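Laundry day at the Flelley open day

Posted by Aba on September 30, 2026

I nearly didn't go to this one, it was chucking it down and Laltholm is a fair old drive, but Shahnaz Kumarasinghe had been on at me for weeks to come and see the folding demo and I'm so glad I gave in! If you've ever stood over a heap of washing and wished somebody else would deal with it, you'd have enjoyed yourself. I certainly did.

The doors opened at ten and there was tea (good) and a raffle (won nothing, as usual). Kwaku Gyamfi gave the welcome talk, mostly about grippers and why cloth is such a pain for a robot. A mug stays mug-shaped when you pick it up. A T-shirt doesn't, and every crumple is a new one. He had plenty more to say on that but I'd spotted the biscuits by then.

Then it was on to the shirt. I loved the red one with the white sleeves, very much a Sunday league look.

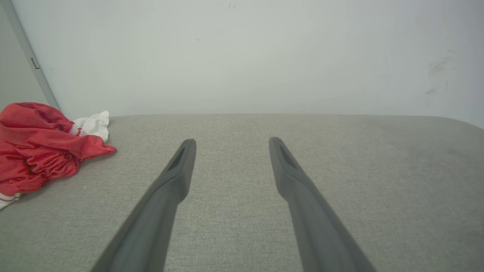
The gripper's own view, fingers open over the grey seat, red heap on the left.
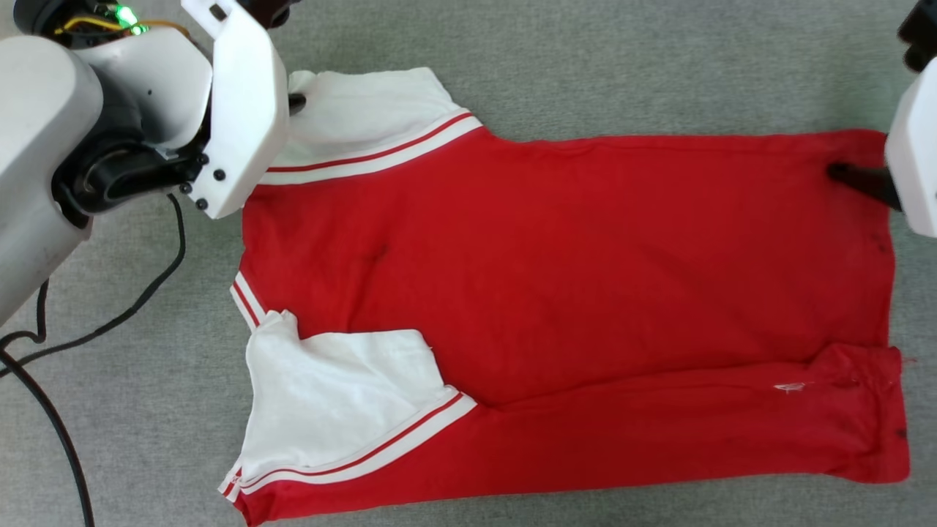 Both arms on the red shirt, one on a sleeve and the other near the collar.

Flelley Open Day Gallery, page 2 of 4

I had a good natter with Bergþóra Overgaard about the folding. She told me they'd put in 300 practice folds before letting any of us lot in, and that sleeves are what she loses sleep over. I asked if it did fitted sheets and got a very long look. Fair enough, I can't do them either!

What surprised me was how quiet it was. I'd expected lots of whirring and clanking, and I could chat at a normal volume the whole way through. The children at the front were glued to it (one little lad kept shouting "other sleeve!", which got a cheer).

Nizar Saliba was on the door and says they had 105 visitors, up from 90 last time. There's another open day in October, so do go if you can. Park at the back by the bins, the front fills up early, and take a jumper.

Next page: the raffle table, the tea queue and Kwaku's talk.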